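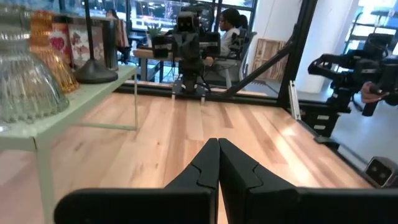 Jarska House, ground floor fit-out
Second progress report to Sisier
Period covered: October to Sat 7 December
Prepared by: Mal-soon Pyo, project lead

1. Status

The front room is finished apart from the items in section 6. The floor, the glass partition and the display furniture are in place and in daily use. The rear store has been cleared and is awaiting paint. Spending is within the amount agreed for this stage, with one transfer between headings (section 5).

2. Floor

The light hardwood planks were laid over the levelled base. Moisture readings were taken on three mornings before laying and again a fortnight afterwards, and all were within the supplier's limits. The building dates from 1851 and the base falls slightly towards the street, so the levelling layer is thicker on that side than the drawing shows. The drawing has been corrected.

The finish reflects a good deal of light in the middle of the room. Two staff members have remarked on glare. We tested a matt maintenance coat on a spare plank and the colour darkened more than we would accept. No further treatment is proposed. Blinds are priced in section 5.

Felt pads are to be fitted under all furniture with narrow feet. The mint-green shelf table has thin legs and puts a fair load on a small area.

3. Glass partition

The large partition is installed, with the black rail along its base where it meets the floor. The first delivery was rejected for a chipped corner and the replacement pane added nine days to the programme. The installer returned once to reseal the joint at floor level. No movement has been recorded there.

Reflections in the glass are stronger than the sample panel suggested. Etched markings at eye level were left out of the original order and have been added to the list of outstanding work.

4. Shelf table and display objects

The pale mint-green shelf table stands in the front room and carries the first group of household objects on loan from Vidal. The group includes:

Clear glass vase, large, ribbed
Amber-orange glass vase, textured, with a similar ridged pattern
White box with a pink heart design
Pale box with pink and red floral patterns
Black lamp, round disk base, thin vertical pole
Dark metal canister, cylindrical

Both vases are heavy for their footprint. Museum wax has been ordered for the bases. The printed boxes should be checked for fading each quarter, as we have no light readings for that side of the room yet. The lamp has passed its electrical test. Its flex still needs a clip under the shelf.

Labels have been drafted and sent to Vidal for checking. Prumau will print them once the wording is returned.

5. Spending

Agreed for this stage: 3000
Transferred from furniture to glazing: 200
Requested for blinds and glass markings: 2000

The transfer covered the second delivery and the return visit by the installer. The furniture heading could bear it after the shelf table came in below the quoted price. The request is for the next stage and no order will be placed before Sisier replies. Quotations are attached as Annex B.

6. Outstanding

Etched markings on the partition: supplier chosen, order on hold pending section 5
Felt pads: in stock, to be fitted
Wax for vase bases: awaiting delivery
Lamp flex clip: to be fitted with the pads
Labels: with Vidal
Rear store: painting to start when the front room snag list is closed

7. Next report

The next report will cover the rear store, the light readings and the second group of loan objects. Vidal has asked for a longer shelf for that group. We have requested dimensions before answering and will send a revised layout with the report if they arrive in time.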